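# Does Your Ruler Tell the Truth?

You probably trust your ruler. Why? It says 12 inches on it, but anybody can print a number on a piece of plastic. A good question to ask about any measurement is "Who checked?"

Try a test. Borrow every ruler you can find at home or at school and line them up at the zero mark. Now look at the other ends. Do the last lines match? Sometimes they do. Sometimes one sticks out a little past the rest, and then you have a puzzle, because you don't know which one is wrong. It might be all of them. 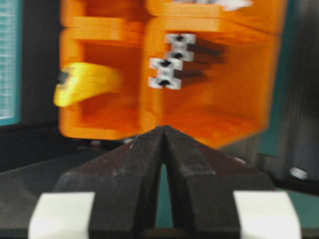 Long ago, people measured with their bodies. A foot was somebody's foot. You may have read that one king held out his arm and said a yard was the distance from his nose to his thumb. It's a great story, and it gets told a lot. Is it true? Historians aren't sure, and I wouldn't bet my lunch on it. What we do know is that different towns used different lengths, and that people argued about it at the market. If you were buying cloth, you wanted a long yard. If you were selling it, a short one was nicer.

So towns began keeping a metal bar somewhere safe and calling that the real length. Fine, but metal grows a tiny bit when it warms up and shrinks when it cools. Was the bar right in July or in January?

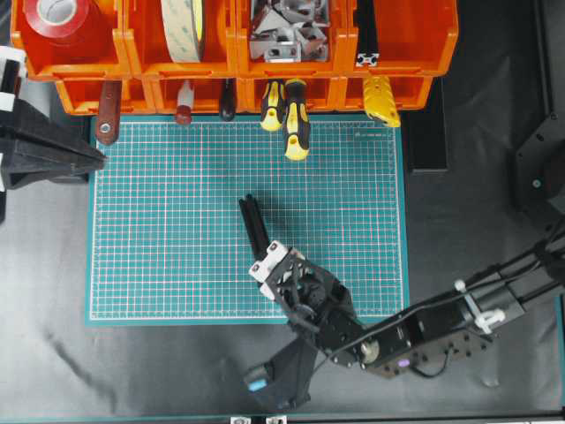 Today the meter comes from light. Scientists agreed on how far light travels in a very, very small slice of a second, and that distance is one meter. Light in empty space doesn't stretch on a hot day. Your ruler wasn't made with a beam of light, though. It was copied from something that was copied from something else, and small mistakes can creep in with each copy.

My friend Mahmoud Tawfik didn't believe me about this. He cut a strip of paper 4 inches long, used it to cut the next one, used that to cut the next, and kept going. By the end of the afternoon his newest strip was too long, and you could see it without a ruler. He blamed the scissors.

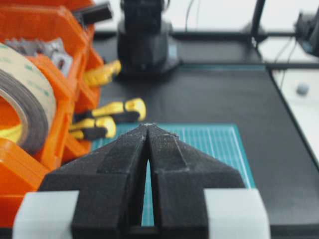
You can do what Mahmoud did. Then do it again, but measure every new strip against the very first one. Before you start, write down which way you think will work better, so you can't change your mind later and pretend you knew.

One more thing to be suspicious about is the end of the ruler. On many wooden ones the zero isn't at the edge at all, and on old ones the corner may be worn away. Start at the 1 instead, and take away one inch when you read your answer. People forget that last part all the time.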